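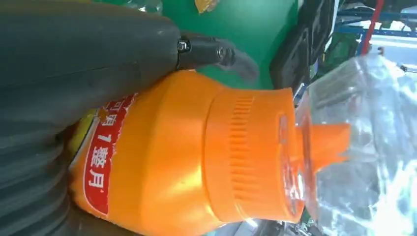
An orange plastic bottle on its side.

Progress report to the Jääskeläinen Fund
Refill and Reuse Project, Skokau
24/08/2024

Dear Merja Manninen and fellow trustees,

Thank you for your patience while we pulled this together. Summer got away from us a little, as summers do, and I wanted to have the June figures properly checked before I put anything in front of you.

The refill counter at the old Kutusura shop has now been open for two full seasons, and I'm very glad to say that people have taken to it. We had hoped for 200 member households by the end of the grant year and we stand at 97 as I write, so there is a good way to go yet, but the ones who have joined do come back, and they bring their neighbors (and their neighbors' empties, sometimes by the crate). Dish soap is far and away the favorite. Laundry liquid comes next, and vinegar has surprised us all by catching up with it.

Bo-ram Shin has taken over the ordering from Tapio Huttunen, who stepped back in the spring to look after his grandchildren. The handover was a gentle one and she has already talked our supplier, Dultis, into collecting the big drums and filling them again. Before that we were paying to have them hauled away, which always felt wrong for a project like ours.

Not everything has gone to plan. The second counter, which we wrote about so cheerfully in our application, is still waiting on the lease. The landlord wants a floor drain put in first and we want him to share the cost, and that is where things have stood since the spring. Rigoberto Tamayo is handling the talks and has the patience for them – more than I do, I'm afraid. If we have no answer by the time of your next meeting, we would like to ask whether that part of the money could go toward a delivery round for older members instead.

The school visits went ahead, four of them in all. The children weighed their empties, made labels and asked a great many questions about where the soap comes from, and one class wrote us a song. We would happily do more, though we'd need a second pair of hands on those mornings to keep the counter open.

Spending is a little under budget, mostly on account of the lease. The full table is in the attached sheet, along with the receipts for the pumps and the new scale. Please do call if anything in it looks odd, or come by and fill a bottle with us. The coffee is usually on by nine.

With warm thanks,
Jouko Ojala
Project coordinator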